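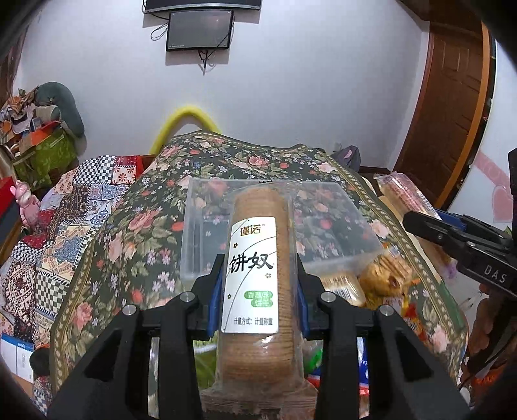

Pads first, then everything else. Most of the trouble reported on a hand-held gripper comes in as a software complaint: dropped objects, odd closing widths, a left tool that disagrees with the right one. Before anyone opens a laptop, look at the two inner faces. On this pair the black jaws carry blue pads, and those pads are the only parts that are supposed to touch the load. With a round package of crackers between them, pressed from left and right, you want the contact on the pads and none of it on the open-framed black plates. A clear wrapper crimped at both ends is a harder test than the foam blocks most labs use, and I would trust it more.

Unit 4 handout: looking after a two-tool gripper set
Course notes, Nistley evening program. Revised 10th November.

4.1 What the service sheet claims

The Shojaei sheet we use in class says the pads are good for "normal use" until they are "visibly worn." I don't know what normal use is, and neither does the sheet. Pads lose their grip well before they look bad. Skin oil, sugar and dust do it, and none of the three shows up under a desk lamp.

So we keep a log. Write down the tool number, the date, the number of closings since the last wipe and your initials. Wipe at 100 closings, or sooner if you have been handling food packages. Plain water on a lint-free cloth, then dry. Students always ask about alcohol. Malsha Paul ran a small comparison last term and saw no benefit from it on our pads, though she only tested two sets and would be the first to tell you so.

4.2 Jaw screws

Find the fastener near the top edge of each jaw. Put a paint-pen line across the head and onto the jaw. If the line has broken at your next check, the screw has moved.

The old version of this handout told you to retighten everything at the start of each session. I took that out. It hid the loose ones, and it ruined threads. Check the line, and leave the screw alone if the line is whole.

4.3 Zeroing the opening

Close the jaws on nothing. Press until the pads meet and hold for a slow breath. Read the value. Do this five times and write down all five, including the ugly one. If you only write down the average you will never find a sticky slide.

Next, close on the 30 mm gauge cylinder, then the 20 mm one. Go from large to small, then back up to large. A difference between the two directions means there is slack in the linkage, and no amount of zeroing will take it out. The Drata utility has a button labeled Auto-Zero that will happily give you a green check mark anyway. Ignore the check mark and look at your five numbers.

4.4 Left against right

Each tool in a pair gets its own page in the log. People zero the right one with care and copy the value over to the left. The pairs are sold as matched, and I have yet to see a set where that was still true after a month of work.

Swap hands and repeat 4.3. If the numbers follow the tool, the tool is at fault. If they follow the hand, you are squeezing off-axis, and Friederike Seidel will show you how to hold it.

4.5 Testing on real packages

Use at least one stiff item, one that crushes and one with a slippery wrapper. Tall round packages should be gripped at mid-height first, then near the top, and the two results kept apart. Lift, hold, set down. Note any twist between the pads, even a small one. A package that turns and still gets lifted is a failed grip for our purposes, whatever the success column in the vendor's table would call it.

Do not test with a fresh pad on one side and an old one on the other. Replace in pairs.

4.6 A word on the Vultolbridge figures

You will be shown a chart from the Vultolbridge trial claiming that weekly pad changes cut dropped items in half. It covers 112 grips, done by one operator, with no note of what was being picked up. Maybe weekly changes help. The chart can't tell you.

For next session: bring your log with both tools zeroed, all readings in ink, and one used pad in a labeled bag. Read 5.1 and 5.2 on cable strain before you come — skip 5.3, the drawing is wrong and I am still redoing it.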